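Contributor bios showing under the wrong essays
Ticket 8127
Opened 7th March
Product: Grasico for Journals
Status: Resolved

Hi all! I look after the contributor pages for the Nallthorpe Review (history, nature writing, a bit of art criticism) and I've got a strange one for you. We put the winter issue up last night, and this morning a poet emailed to ask why she's suddenly an expert on medieval beekeeping. I went to look, and sure enough her name is right, her poem is right, and the bio underneath belongs to the man who wrote the essay after hers.
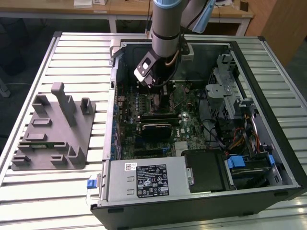
So then I clicked through the whole issue with a cup of tea going cold next to me. We have 27 contributors and 4 of them have somebody else's bio. The rest look fine. The printed edition is fine too, so the text was right when it left me. I keep the bios in one long document and bring them in with the Dudance importer, same as I've done since July.

What I've tried so far:
Cleared the page cache, no change.
Logged out and looked on my phone, same wrong bios.
Pasted the poet's bio back in by hand. It looked right for a few minutes and then the beekeeper came back — a bit spooky, that.
Imported the whole file again. Same four wrong.

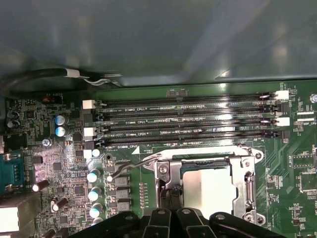 I should say that all four are people who've written for us before, and I did shorten their bios this time. One of them had grown to 91 words and our limit is 81, so I trimmed her list of fellowships (sorry!) and saved over the old version. I don't know if that matters but I'm putting it in just in case. I've also attached the bio file and a list of the four names, with the Marciniak essay first because he's the one who's cross. 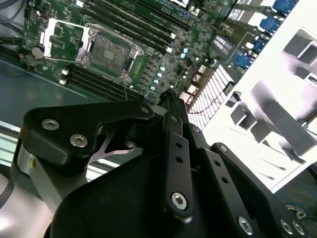 Devendra Shakya: Thanks, the file helped a lot. Returning authors have a saved profile, and the importer matches on surname before it checks the email address. Two of your four share a surname with someone in an older issue, and the other two changed email since then. Could you open each profile, choose "Unlink," and import once more? Please leave the cache alone until it finishes.

Update from me: did the unlinking, took ten minutes, and the poet is a poet again! Mr. Marciniak has his museum job back as well. The one leftover is that italics have dropped out of the book titles in those four bios, so I'm putting them back by hand and watching to see whether they stay. 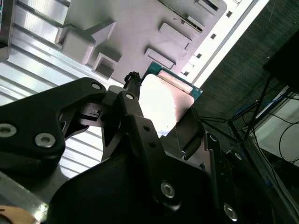

Processor chip in the gripper, close up

Second update, after lunch: italics are holding. I've asked Devendra if the importer could warn me when a surname matches an old profile, and he's logged that as a separate request. Fine to close this one.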